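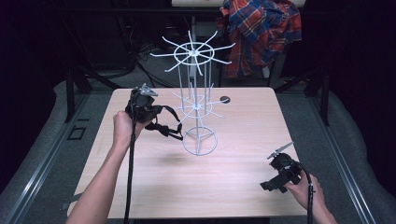 El expositor giratorio de sobremesa sigue siendo el soporte más usado en la red de tiendas Wokimthorpe para artículo pequeño colgado: llaveros, pulseras, fundas y etiquetas de equipaje. Conviene revisar su montaje antes de la reposición de primavera. El modelo de alambre blanco, con aro en la base, poste central y dos niveles de ganchos, reparte la carga en torno a un solo eje, de modo que cualquier desequilibrio entre lados se traduce en roce al girar. La secuencia recomendada es cargar primero el nivel inferior, alternando ganchos opuestos, y pasar después al superior. Las puntas vueltas hacia arriba de los radios altos retienen el blíster con troquel redondo; con troquel europeo ancho conviene comprobar que la pieza no se desliza al girar.

El límite de trabajo fijado para la campaña es de 100 artículos por expositor, con un máximo de 16 blísteres en el nivel superior si el envase es rígido. En marzo, el almacén de Skistamgate preparó 1.772 referencias colgadas; las incidencias anotadas se concentraron en expositores cargados por un solo lado. El aro de la base se coloca completo sobre el tablero, separado del canto, y nunca encima de un pasacables. El giro se prueba en vacío y de nuevo con la carga completa.

Queda la cuestión de la superficie. En tableros claros de veta fina, el alambre arrastrado deja marcas que se aprecian con luz rasante. Se recomienda levantar el expositor para cambiarlo de sitio y limpiar el tablero con paño seco antes de apoyarlo.
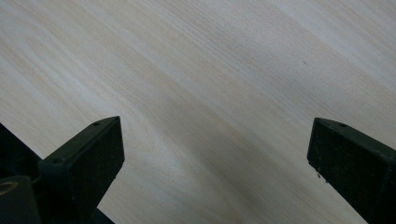

Yaryna Dmytriv escribe que en Paterson pegaron topes de fieltro bajo el aro y que el resultado fue desigual: el tablero quedó protegido, pero el expositor se desplazaba al hacerlo girar con fuerza. Propone topes de silicona, cuatro por aro, y revisar el adhesivo en cada reposición. La ficha de montaje de Gristalitz recogerá ambas opciones en su próxima versión, junto con la tabla de cargas por nivel.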